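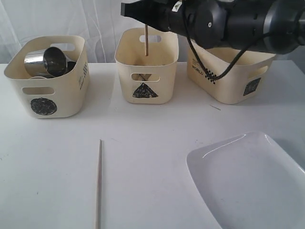 Page last changed: April (added the cable question, corrected the totals)

Erkwood table sorting: the false grip fault, questions and answers

These are the things people keep asking since we stopped the sorting runs. Harpreet Campbell keeps this page. If an answer sounds less certain than what you read in the Zallell newsletter, go with this page. The newsletter went out before anybody had looked at the logs.

What is the false grip fault?

The gripper closes, the software says it is holding something, and it is holding nothing. The arm then carries that nothing over to a basket, opens, and the run is logged as a success. Our name for it is "false grip." The vendor's name for it is "grasp confirmation variance," and we won't be using that.

What is the robot supposed to be doing?

Clearing a table. Cups go in the basket with the circle, thin wooden sticks go in the basket with the triangle, and metal flatware goes in the basket with the square. The plate stays where it is. It was left out of the task on purpose, because an earlier version of the software kept trying to pick it up by the rim and we got tired of it.

How did it get noticed?

By a person counting sticks at the end of a Sunday session. The log said the triangle basket should have had more in it than it did. I'd like to report that one of the monitoring tools caught it, seeing how much time went into picking those tools. None of them raised a flag. Skarkora, the dashboard we use, was green the entire afternoon.

How many runs are affected?

We planned 2,000 and stopped at 1,667. Of those, 1,032 are logged as successes and 634 as failures. If you add those up you will find you are one short. That run has no result recorded at all, and we have not found out why.

What we can't tell you is how many of the 1,032 are real. An earlier version of this page gave a success rate. It has been taken down. Please stop quoting it, and if it is in your slides, take it out.

Are the 634 failures at least real failures?

Probably most of them. We have found a few where the item was in the right basket and the log said it had been dropped. So the fault may run in both directions, or there may be two faults. I lean toward two, but I have been wrong about this gripper before. 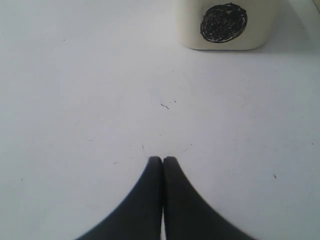 Gripper camera: fingers together, black circle ahead.

Doesn't the gripper know when its fingers have met?

It knows how far the motor has turned, and it works out the rest. The fingers have some give in them. Closed on a thin stick and closed on air can come out as very nearly the same number. Blomqvist, who supplied the gripper, set the cutoff between "holding" and "empty" at their own bench. We asked what they had been gripping at the time. The answer was blocks.

A cup is easy to tell from nothing. A stick a few millimeters thick is another matter, and we told them about the sticks before we bought it.

There's a camera on the gripper. Why not use that?

It was in use for aiming. It was not in use for checking. Those are separate pieces of the software, and the second one was switched off in the settings we were sent. When we turned it on, runs got slower and the log got more believable, though I would not go further than "more believable." The camera is looking past the fingertips, and a thin stick held along the seam is hard to make out.

Could the arm be mixing up the baskets?

People ask this a lot, because the marks were done by hand with a marker and they look it. So far we have no case of a cup going to the triangle or a stick going to the circle that we can pin on the marks. Redrawing them neatly was suggested in a meeting. I said no, because then we would have changed two things at once and learned nothing from either.

What about specks and scuffs on the table?

Same answer, with less confidence. The table has small marks on it, and a few times the arm went down and closed on a spot where there was no item. It would be easy to blame the specks. We wiped the table and the arm still did it, but we only ran a short set afterward, and I would not bet on a short set.

Which items are worst?

Sticks, by a long way. After that, flatware that is lying in a heap. When a fork is across a stick and a knife is across both, the arm often goes for one and shifts another. The piece it was after is no longer where it was planned to be, and the fingers shut beside it. We think that is how a good share of the false grips start. 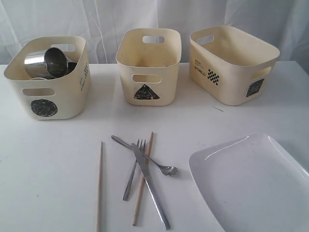
Starting every run with the items spread out and well apart would bring the number down. It would also be a demo and not a test. If someone offers you a figure for table clearing, ask them how the flatware was laid out before you write it down.

Is any of this a safety problem?

Yes, and I think it has been played down. A false grip by itself hurts no one. The trouble is the reverse case, where the arm is holding something and believes its hand is empty. When it believes that, it moves at its empty-hand speed, and the keep-clear distance for empty-hand speed was worked out without a pointed stick or a knife sticking out of the fingers.

We had one of these. The arm swung back toward the start position with a fork still in the gripper. Nobody was within reach. That was luck, and it should be written down as luck.

What are the rules at the table for now?

Hands stay off the table until the arm has stopped and the enable light is out. The dashboard saying "idle" does not count.

Look at the fingers yourself before you reach in. Do not take the software's word for what is in them.

Empty-hand speed is locked to the same limit as carrying speed. Do not unlock it to catch up on runs.

No table knives unless two people are present, one of them at the stop button.

If a stick has splintered, stop, pick up the pieces and write it on the sheet.

Does the stop button work?

Yes. We test it at the start of each session and it has worked each time. What it does not do is open the fingers. Whatever is in the gripper stays in the gripper, and you have to use the release procedure to get it out. Two people were surprised by this, which tells me the training sheet needs rewriting.

Is the hanging cable part of the problem?

Newly added, after three people wrote in about it. The cable on the arm hangs in a loop and can come close to the square basket when the arm is stretched out. We have not seen it catch on anything. That means very little, as we weren't watching for it. It will be clipped up before the next session. If the odd closing positions go away after that, I will say so here.

Blomqvist says the new firmware fixes it. Does it?

They say so. We have the release notes, which mention "improved detection of slender objects" and give no numbers. We asked what they tested it on and are waiting to hear. Until we have run it at this table, with these items, and a person has counted what ended up in the baskets, the status on this page stays "not fixed."

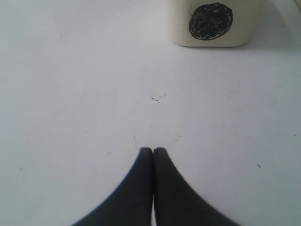
How will you decide it is fixed?

We will run the empty test first. The fingers are closed on nothing, over and over, at different spots in front of the baskets, and the software has to say "empty" each time. With the old firmware it could not manage a full session without claiming to be holding something. After that come sticks only, then mixed items in a heap. A person writes the result down before looking at the screen. That last part is not optional. We tried it the other way, and people tended to agree with the screen.

Can I use the Erkwood data in the meantime?

The video is fine. The joint positions are fine as far as we know. The success column is not, and neither is anything worked out from it, including the Skarkora summary charts. If you trained something on that column, assume it has learned to be pleased with an empty hand, and check.

Will the old runs be relabeled?

By hand, from the video, yes. It is slow going and there is no date for it. Zallell offered to do it automatically with the same checking software that was switched off. We declined.

Who do I contact?

Harpreet Campbell, through the Erkwood front desk. Include the run number and what you saw on the table. A screenshot of the dashboard is no use to us.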